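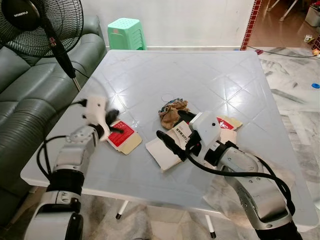

A reader in Wustton wrote to us that her scale showed a different weight each time she put the same letter on it, and she asked if she must send it back. Please read this section first. In most cases the scale is good and only the place under it must be changed.

Filed under: Help & Manuals > Pevel Parcel Scale > First Use
11 shares | 3 comments

Section 3. Placing and setting the scale

3.1 Choose the place

1. Put the scale on a hard and level table. A plastic table with rubber feet, like the white one in the photo, is good enough when all its legs touch the floor.
2. Push down gently on each corner of the table. If the table moves, put a folded card under the short leg.
3. Keep the scale away from open windows, fans and heaters. Moving air can change the reading for light letters.

Note: Do not put a cloth or a mat under the scale. The four feet of the scale must stand directly on the table.

3.2 Put in the batteries

1. Turn the scale over and lay it on something soft.
2. Open the cover and put in the batteries. Follow the plus and minus signs inside.
3. Close the cover until you hear a click, and turn the scale back.

Caution: Do not mix old and new batteries. Take them out if you will not use the scale for a long time.

3.3 Set the scale to zero

1. Check that the plate is empty.
2. Press ON and wait until the display shows 0.
3. If it shows another number, press ZERO one time and take your hand away.
4. Put one letter in the middle of the plate and read the weight. Take it off, then weigh it again. Both readings should be the same.

If the readings are still different, move the scale to another table and repeat from step 1.

3.4 Service setting

The scale is adjusted by Dorard before it is packed. You need the service setting only when the display shows CAL.

1. Hold ZERO and UNIT together until the display blinks.
2. Enter the code 1583 with the arrow buttons.
3. Put a test weight of 50 grams on the plate and wait for the word PASS.
4. Remove the weight and switch off the scale.

Caution: Do not use coins in place of the test weight. Worn coins can be lighter than new ones, and the scale will save the wrong value.

If PASS does not appear after three tries, please contact the Cheung service desk and have your receipt ready.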